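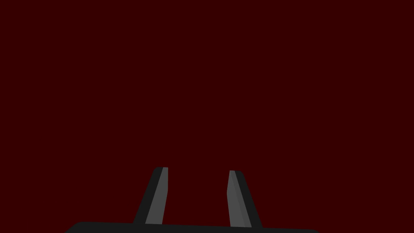
Week 2: Color and Appetite, or How a Claim Gets Old Without Getting Better

Reading for this session: Orlandini, chapter 8. Bring the Fosanach handout back with you.

You have all heard that red makes people hungry. Dark red is supposed to make them linger and spend. Restaurant designers repeat it, and so do textbooks. Ask where it comes from and you usually get another textbook.

Agata Orlandini tried to trace it. Her trail ends at a trade brochure from Ruggiero, a paint supplier, with no method and no data. I'd call that a sales pitch.

The Tekorix study looks stronger, with 761 diners. Read the small print. They sat in two restaurants, one red and one gray, with different menus and different prices. What exactly was compared?

The Plokon follow-up used the same menu in both rooms but only 40 people, and the difference in spending was small. The authors call it "promising." I would like to know how many other measures they took and left out.

Points to argue in section:
- Does maroon count as red? The studies don't agree.
- Who paid for each study, and does it matter?
- What result would make a believer give up the claim?

Short paper due in February. Do not cite the brochure as evidence.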